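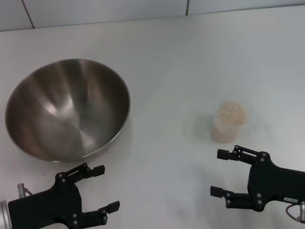
4.2 Choosing and budgeting the bench equipment

Figure 3. The pouring station from the head camera: steel mixing bowl at left, clear plastic cup of beige granular material at right, both grippers open.

We spent more time on the equipment list than on any other part of the first year, and we enjoyed it far more than we expected to. The Andimness project had one fixed sum for hardware and no second round to fall back on. Every choice about the grippers therefore came straight out of what we could spend on objects, spare parts and working hours. We report the reasoning in some detail, as papers in this area tend to give a parts list and leave the reader to guess at the rest.

The tasks came first. Kandasamy and Panicker drew up a list of kitchen actions that need two hands or gain a lot from them: tipping a cup of grains into a bowl, steadying the bowl while the contents are stirred, moving the bowl once it is full. Pouring was the one we kept coming back to. It asks for a firm hold on a thin-walled cup, a slow turn of the wrist and some sense of where the rim of the bowl is, and it can be set up again in moments. Figure 3 shows the layout we planned around, with the bowl on the side of the left arm and the cup on the side of the right, and a wide strip of bare white table between them.

The choice of gripper followed from that. We compared two offers. Menon quoted for a sealed unit with force sensing in the fingertips – a lovely piece of engineering, and we would happily use it in a larger program. Ukon quoted for a plain two-finger linkage gripper with flat pads and exposed screws. The linkage design won on repair. A bent link can be swapped at the bench with a hand driver, and Thampi had one apart and back together during the first visit, before the sales engineer had finished his coffee. The price of a full pair, with mounting parts and cables, came to $3,442. We set aside a further $500 for spare links and pads, and we would advise any group of our size to write that line into the budget from the start.

Sensing was the harder decision. Force readings would have helped with the cup, which gives a little when it is squeezed. We chose instead to put the money toward the cameras and to limit how far the fingers may close for each object class. The limits are set by hand and stored with the object record. This takes patience, but it costs nothing, and a new student can learn it in an afternoon.

The objects themselves were the cheapest part of the plan and, to our delight, the part that taught us the most. We bought a total of 147 bowls, cups, jars and utensils from ordinary kitchen shops. Brushed steel was included on purpose. A shiny bowl throws back bands of glare that shift with the light, and clear plastic is difficult in its own way, with walls that can be hard to pick out against a white table. A model trained only on matt, colored items would have an easy life and a poor idea of a real kitchen. Grains stood in for liquids throughout the first phase. They pour well enough to be a fair test, and a spill means a brush and pan and no worry for the wiring.

We planned for up to 75 pouring runs in a working day, a figure Rai reached by timing the reset by hand before any hardware had been ordered. We recommend this small exercise warmly. It showed that one station with a good stock of filled cups would serve us better than two stations sharing a single operator, and the second table was struck from the budget that same week. The savings went to the Suritar software license, which covers recording and playback for both arms.

Two items we got wrong. Cable guides were left off the first order, and we had to add them in December at a worse price. We also forgot shipping on the replacement pads. Morelli now keeps a shared sheet with a separate column for such extras, and the full version is given in Appendix B, with the prices as quoted and the prices as paid.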